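How to Replace the Raw Water Pump Impeller on a Small Inboard Diesel

By Hatem Ragab

The impeller is a rubber wheel with flexible vanes that pulls water from outside the hull and pushes it through the engine's cooling circuit. It wears out. The vanes take a set, crack at the root, and sooner or later one breaks off and travels downstream. If that happens under way, you have a few minutes before the temperature alarm sounds.

I change mine every season or every 300 engine hours, whichever comes first. The boat is a 1980s sloop with a two-cylinder Utard diesel, kept at Castdale. The steps are close to the same on most small inboards with a flange-mounted pump. Where yours is different, go by the engine manual.

The first time took me most of a morning. Now it is under an hour, and most of that is moving things out of the quarter berth to reach the pump.

What you need

A new impeller, with the correct part number for your pump
A new cover gasket or O-ring
A screwdriver or nut driver that fits the cover screws properly
An impeller puller, or two flat screwdrivers with the edges rounded off
Plastic scraper
Glycerin or the small packet of lubricant that comes with the impeller
A rag, a small tray and a flashlight
A small mirror if the pump faces away from you

Check the impeller part number before you start. The number is usually molded or printed on the hub of the old one, and it should also be in the parts list at the back of the engine manual. Mine is 2394. The one sold next to it at the chandlery is the same diameter with the same number of vanes, but it is deeper and the cover will not close over it. I know this from buying it.

Step 1: Shut things down

Engine off and key out of the panel. If your boat has a battery switch you can reach, turn the engine battery off too. Your fingers are going to be inside a pump that is driven by the engine, and a person in the cockpit can press a button without thinking.

Close the raw water seacock. On a lever-type valve the handle should be at a right angle to the hose when it is closed. Hang the ignition key on the seacock handle. You then can't start the engine without going back to the valve. This is an old habit on a lot of boats and it works.

If the seacock is stiff, work it back and forth gently. Do not put a pipe on the handle. A seacock that won't close is a separate job, and it has to be done with the boat out of the water.

Step 2: Get to the pump

Follow the hose from the seacock, through the strainer, to the engine. The first thing it meets on the engine is normally the raw water pump, a round bronze body with a flat cover held on by four or six screws. On the Utard there are 6. On some engines the cover faces forward and you can sit in front of it. On others it faces the bulkhead, and there it may be quicker to take the whole pump off and do the work on a bench.

Put the tray or a rag under the pump. Some water will come out when the cover is loosened, even with the seacock closed.

Take a picture of the pump with your phone before you touch anything. Take another once the cover is off, showing which way the vanes are bent.

Step 3: Remove the cover

Loosen all the screws half a turn first, then take them out. They are often brass and the slots are soft. Use a driver that fills the slot and push in hard as you turn. Put the screws straight into the tray. Anything dropped under an engine goes to the lowest part of the bilge, and a magnet won't pick up brass.

If the cover sticks, tap the edge with the handle of the screwdriver. Don't drive a blade between the cover and the body. A scratch across that face will leak air, and a pump that draws air won't prime.

Many owners replace the cover screws with thumb screws, which can be undone by hand. There are also quick-change covers that seal on an O-ring and need no gasket. I looked at the Savolainen one and decided against it because there is not enough room in front of my pump for the knobs. If you have the space, it would save some time.
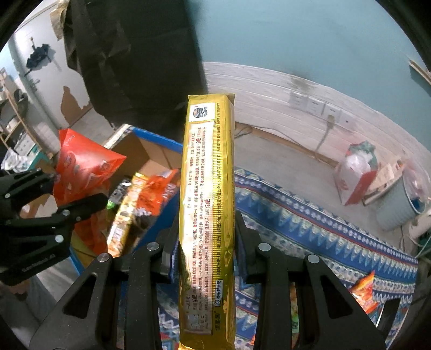

Step 4: Take out the old impeller

Look at the impeller before you remove it. Note which way the vanes lie. Check if any are missing or have pieces gone from the tips.

With a puller, fit the jaws to the hub, or between the vanes if it is that type, and turn the center screw until the impeller slides off the shaft. Keep the puller straight.

With two screwdrivers, put one on each side of the hub and lever evenly, a little at a time. Lay a strip of folded rag over the edge of the pump body where the blades rest. The body is soft enough to mark.

Some impellers slide on a splined shaft. Some sit on a key, which is a small piece of metal in a slot. A few are held by a screw or a circlip that has to come off first. If there is a key, it may fall out with the impeller, so be ready to catch it.

Step 5: Account for every piece

Count the vanes on the old impeller and compare with the new one. If all of them are there and whole, go on to the next step.

If a piece is missing, it is somewhere downstream. The usual place is the inlet end of the heat exchanger, where the tubes are too small for it to pass. It may also be in the hose elbow just after the pump. Take the hose off at the pump outlet and look inside, then take the end cap off the heat exchanger. Flush backward with fresh water if you can. Put the bits you find next to the old impeller until they add up to a full vane.

Skipping this is how an engine ends up running a little hot all summer with a new impeller in it.

Step 6: Clean and inspect the pump

Wipe out the inside of the body. Scrape off the old gasket with the plastic scraper, both from the body and from the cover. Small bits of paper left on the face will hold the cover off and let air in.

Run a fingertip over the inside of the cover. A light circular polish is normal. If you can feel a groove, the cover is worn and the pump will lose suction. On many pumps the cover can be turned over and used on the other side for a while, as long as the outer face is flat and the lettering isn't stamped deep. Otherwise, order a new one. For my pump it is part 3528, and I keep one on board.

Look at the underside of the pump, where there is a small gap or weep hole between the pump and the engine. Salt crust or a rust streak there means the shaft seal is leaking. The new impeller will still work, but the seal should be replaced soon. Water that gets past both seals on some engines ends up in the oil.

Step 7: Fit the new impeller

Coat the vanes and the inside of the body with glycerin. Dish soap will also do. Don't use grease or engine oil, which can attack the rubber. The lubricant only has to protect the vanes for the first few seconds until water arrives.

Line up the splines or the key. Bend the vanes in the direction they will trail and push the impeller in while turning it the same way. A cable tie pulled snug around the vanes helps – slide it off as the impeller goes in. If you put it in with the vanes bent the wrong way, they will usually flip on the first turn of the engine, but it is hard on new rubber.

Push until the hub is flush with the body, or just below.

Step 8: Refit the cover

Put the new gasket on dry, or with a thin smear of glycerin to hold it in place. No sealant. The thickness of the gasket sets the clearance at the end of the impeller, so use the proper one and don't double it up.

Start all the screws by hand. Then tighten across the pump from one side to the other, a little at a time. They only need to be snug. The threads in a bronze body strip easily.

Step 9: Open up and test

Open the seacock and take the key off the handle. Check the strainer lid while you are there, as a poor seal at the lid will also let air in. Look around the pump cover for drips.

Start the engine and go straight to the exhaust outlet. Water should come out within 30 seconds or so. If there is none after a minute, shut down. Check the seacock first, then the strainer, then the cover gasket.

Once water is flowing, let the engine run at idle for ten minutes and look at the cover again with the flashlight. Put a dry finger along the lower edge. Tighten a screw slightly if there is a weep. Watch the temperature gauge until it settles at its normal reading.

Notes

Write the date and the engine hours in the log.

Keep a spare impeller and gasket on board, in the packet, out of the sun. If the old one is still in good shape, you can keep it as a second spare, but label it as used.

If the boat is laid up for the winter, take the impeller out and store it flat. Left in the pump, the vanes that are pressed against the cam stay bent. Hang a tag on the key to say it has been removed.

I had the boat at Luvisham one August when the harbor was full of weed, and the strainer needed clearing twice a day. An impeller that has been run dry even briefly should be pulled and looked at, whatever its hours. Mine had two cracked vanes after that trip, though the gauge had never gone above normal.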